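30/01/2024

Fermented chilli sauce, batch 7, for the Wolville shop order.

Opened both tubs first thing. Tub A smells right, sharp and a bit fruity. Tub B is still flat and I don't want to blend it yet. Topped up the brine and put the lid back on. Will taste again before the end of the week.

Blended tub A with the usual vinegar, passed it through the fine sieve, then again because of seeds. Sauce is thicker than batch 6. Could be the carrots from the Kunurley grower, they were older and sweeter. Held back 2 jars for the shelf test.

pH meter was drifting so I recalibrated before taking any reading for the log. Strips agree with it now. New buffer sachets needed.

Labels: printer sent the wrong size again. The old ones fit if you trim the bottom, but the allergen line ends up very near the edge. Asked for a reprint, 4000 as before. Until they come we use the old stock for Wolville only.

Flosalville café wants 40 small bottles on trial. Price not agreed. I said no sale or return - we lost money on that last time, and the bottles came back sticky.

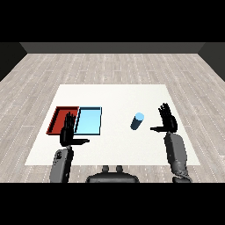 Imogen Tarrow
Production lead

Cap liners are the other job. The foam ones swell where the sauce touches them, so I have asked Abu Hammour for samples of the plain lined cap in the same thread. If they seal we change over from batch 8.

Still to do: wash the sieve properly, order salt, move tub B off the cold wall, ring Flosalville about the price.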